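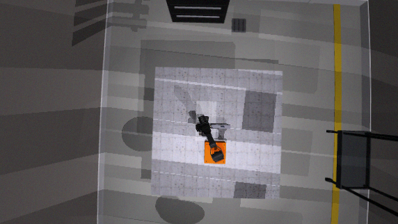 Seen from above: an orange pad on pale grey tiles, in a computer-rendered view.

Yuzhen Yuan has been asked to believe a lot of things about paving. The latest is that the market square at Grumthorpe will stay clean for 16 years without being scrubbed.

"I'd like to meet the person who has watched it for 16 years," she says. "The product came out in March."

She has run a flooring and paving advice desk in Saststead for most of her working life, and she reads brochures the way other people read parking fines. The scheme at Grumthorpe would lay 2190 square metres of sealed concrete tile. The supplier, Deng, says the sealant keeps out grease, gum and moss. Yuan has asked for the test results twice and been sent the brochure both times.

I put it to her that the old slabs are in a poor state. She doesn't argue. "They rock, and they fill your shoes when it rains. But that's the bed underneath. You can put anything you like on top of a bad bed and it will rock."

Dehua Wei, who drew up the plan, is calmer about it. He points to Clokbridge, where around 200 square metres went down outside the library. "People like it," he told me. "We've had very few complaints."

Had anyone asked them? He said a survey was being considered.

Yuan has been to Clokbridge. She took a stiff brush and found moss in the joints - the sealant, she says, is only on the tiles. She has written to Wei about it and is waiting for a reply.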